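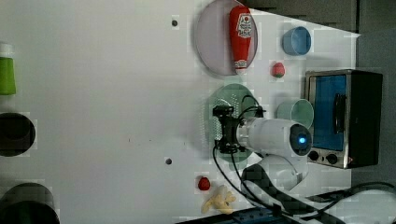

Does boiling tap water make it softer?

Partly. Boiling removes the share of hardness that is tied up with bicarbonate. The rest stays dissolved no matter how long the kettle runs.

Noelia Nieto
@noelianieto · Friday, September 17, 2021
Thread on kitchen water hardness, for the people who asked after the August supply change in Montes.

Noelia Nieto
@noelianieto
Hardness is dissolved calcium and magnesium. Labs report it in milligrams per liter as calcium carbonate, even when part of it is magnesium. It's a bookkeeping unit. It lets you add the two together and compare one town with another.

Noelia Nieto
@noelianieto
Two kinds. Temporary hardness pairs with bicarbonate. Heat it and carbon dioxide leaves, carbonate forms, and calcium carbonate drops out as scale. Permanent hardness pairs mostly with sulfate or chloride and is still there after boiling.

Noelia Nieto
@noelianieto
Montes used to get most of its water from the Darnska reservoir, at 80 mg/L on the summer reports. The Wirwood wells are harder. The two are now blended and the ratio moves with demand, so the number at your tap can change from one week to the next. Test more than once.

Noelia Nieto
@noelianieto
Scale doesn't wait for a boil. It forms faster as the temperature goes up, and above 60 °C it becomes a real nuisance in heaters. If your water heater is set higher than you need, turning it down a little slows the buildup. Don't go so low that you create a bacteria problem. Check the manual and your local guidance before you touch the dial.
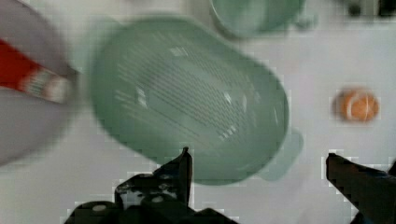
Noelia Nieto
Water treatment technician, Kerau Laboratory

White film on dishes and plastic kitchenware is usually the same mineral. Drops dry in place, the water leaves, the calcium stays. Drying with a towel prevents most of it. A rinse with diluted white vinegar takes off a thin film. Rinse again with plain water afterward.

Noelia Nieto
@noelianieto
Film that vinegar won't touch is probably something else. On glass it may be etching, meaning the surface itself has been damaged. Very soft water plus too much detergent in a hot cycle is a common cause. More acid won't bring that glass back.

Noelia Nieto
@noelianieto
Test strips: good enough for a rough category, poor for a precise value. Most go in steps, and reading between two colors is guesswork. A drop titration kit is better. Count drops until the color changes, multiply by the factor on the label. Use cold water and flush the tap first.

Noelia Nieto
@noelianieto
For a kit that takes a 100 mL sample, measure it properly. A sloppy fill goes straight into the result as error. Run 2 samples from the same tap. If they disagree by more than one drop, run a third.

Noelia Nieto
@noelianieto
If you have an ion exchange softener, take the sample upstream of it when you want the supply number and downstream when you want to know if the unit works. I get a lot of calls that come down to someone testing the bypassed outdoor tap.

Noelia Nieto
@noelianieto
Pitcher filters: some reduce temporary hardness, some are carbon only and do nothing for it. Read the cartridge sheet. "Improves taste" says nothing about calcium.

Noelia Nieto
@noelianieto
Beans, since several of you asked. Calcium slows softening of dried beans by firming up the pectin. If yours stay tough after a long simmer, try one batch in low-mineral bottled water before blaming the stove. Old beans do the same thing, so use the same bag for both batches.

Noelia Nieto
@noelianieto
Replies are open. Please give your street and which tap you sampled, and say whether there's a softener on the line.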